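Filed under: Reviews > Out and About > Robots at Home

Hayes open day review: an afternoon with the kitchen robot arm
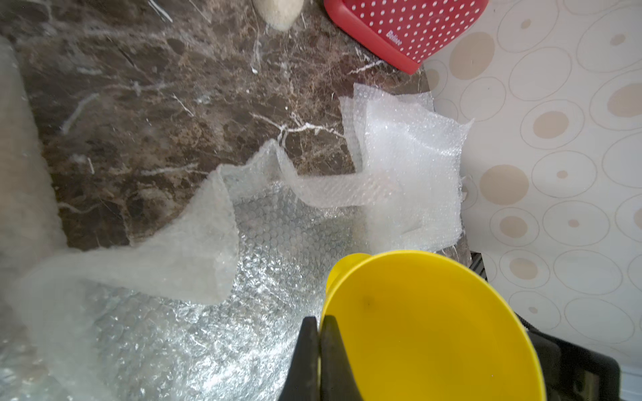
The view from the arm's wrist, with the yellow funnel at the fingers and bubble wrap on the marble.

I've wanted to get a look at the Hayes ever since Dikine started talking about it, so when they opened up their place in Kakthorpe for the afternoon I was on the early bus with a sandwich in my bag. I review can openers and salad spinners for a living (well, for pocket money), so please don't expect a lot of engineering here!

They had 2 arms going, each at its own stretch of kitchen counter. Rochelle Pearce ran the one I spent most of my time at, and she was great with questions, even the silly ones. You stand behind a rope and there's a screen showing what the camera near the gripper sees, and I ended up watching that more than the arm. You get right down there between those two black fingers. Everything looks huge. A funnel fills up a whole corner of the screen like a dinner plate.

And I loved that they let it work on a messy counter. Dark brown marble with pale veins all through it, crumpled bubble wrap spread over a good part of it, a red polka-dot thing back by the wall. That's a lot closer to my kitchen than the bare white tables in most of these videos. Clear plastic on shiny stone has to be a rotten thing for a camera to make sense of, and I asked Rochelle about that. She said glare is still the thing they grumble about most at lunch.

So, how is it? Slow. I'd read that going in, and it's still a surprise in person. The fingers come in, stop, think it over, shift a tiny bit, and come in again. I caught myself leaning forward with my hand half out, like you do when a toddler is pouring milk. It's quiet, though, way quieter than my blender, and the movements are gentle. A man next to me, Krishnamoorthy, timed every pickup on his phone and was a lot less charmed than I was.

The grip is the part I'd pay for. The tips look rubbery and it goes for the rim of things, pretty much the way I'd pick up a funnel myself. What I'd like to see is the same thing with greasy hands, so to speak. There wasn't any cooking that day, and I think they should have been braver.

As for the visit itself: entry was free, the talk by Didier Boyer ran long, and there were 4 chairs for the whole room. Bring a cushion or good shoes. The coffee was fine.

Would I buy one? Not yet, and they aren't selling to people like me anyway. Would I go back? Sure, tomorrow. I'm giving the arm a solid "ask me again next summer" and the open day a thumbs up.

Related reviews
Plurkus jar opener: strong, but so loud
Best funnels for small kitchens
Sinéad Dunne tries a robot vacuum on shag carpet
Are countertop dishwashers worth the space?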